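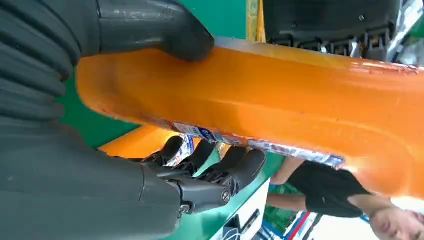
Gaka is a student robotics competition in which teams program a five-fingered robotic hand to pick up, hold and move everyday objects. It is run as the practical half of a one-semester course in robot manipulation and is open to clubs from outside the course. The competition uses a common set of rules, a common object list and a shared hardware design, so that teams are scored mainly on their control software.

Format

A Gaka season consists of a qualifying round and a final. In the qualifying round each team is given 48 attempts, divided evenly among the objects on the list. The final is shorter, with 16 attempts per team, and the order of objects is drawn on the day. An attempt begins when the hand is placed in its start pose and ends when the object has been set down, dropped, or held past the time limit.

Teams may be made up of two to five students. One member is named as operator and is the only person allowed to touch the controls during an attempt. A second member, called the spotter, stands within reach of the hand and holds the stop switch. Spotters are required to wear short or close-fitting sleeves and to keep long hair tied back. A team without a trained spotter does not run.

Hardware

The standard hand has four fingers and an opposing thumb mounted on a rigid palm housing. The fingers are segmented and driven through linkages at the base, where brackets and pivot pins join them to the palm. Teams may change fingertip covers and may add sensors weighing less than the limit given in the rules. They may not change the length of a finger or the position of the thumb.

Two control boards are permitted. The older, Turon 904, reads finger position only. The newer, Turon 909, also reads motor current, which can be used to estimate grip force. Teams using the 904 receive no scoring allowance, although the rules have been changed in other ways to keep it usable. The time limit, for example, was lengthened after it became clear that position-only control needed a slower close.

A small camera at the wrist records every attempt. Its view turns with the hand, and pictures from it often appear tilted or sideways. Judges use the recording to settle disputes over contact, in particular whether the thumb was pressing on the object or only resting against it. Teams receive copies of their own recordings after each round.

Tasks

Objects are grouped into three classes. Class A covers boxes and other flat-sided items. Class B covers bars, handles and rims, which must be held with the thumb on one side and the fingers curled around the other. Class C covers soft or bagged goods.

Class B is regarded as the most technical. A curved bar gives the fingers uneven support, and a fingertip that arrives early can push the bar out of the palm before the thumb has closed. Smooth plastic adds the problem of slip. Most teams close the four fingers first at low speed and bring the thumb over afterward. A smaller number close all five together and correct the grip once contact is made. Printed labels on an object may be touched but must not be torn or peeled; damage to a label costs two points.

Scoring

A full attempt is worth ten points: four for a stable grip, four for the move and two for placement. The grip is judged stable if the object does not shift visibly during a five-second hold. Points for the move are given only if the grip has been passed. An object that touches the floor scores zero for the whole attempt, whatever was earned before.

Course work

Students enrolled in the course keep a log of each practice session and submit a written report on one failed grasp. The report must name the class of object, the closing order used and the change made in response. Outside clubs do not submit reports but may use the same template.

Known teams

Funari entered as a first-year group and is known for its low-speed closing routine, later adopted by several other teams. Imhof, a club made up mostly of mechanical engineering students, has concentrated on fingertip covers and publishes its molds for general use. Both teams have used the 904 and 909 boards in different seasons.

Rules

The current rules are dated 6/24/25. They replaced the earlier two-class object list, moved soft goods into a class of their own, and set the present limit on added sensors.

See also

Robotic hand
Grasp planning
Student robotics competitions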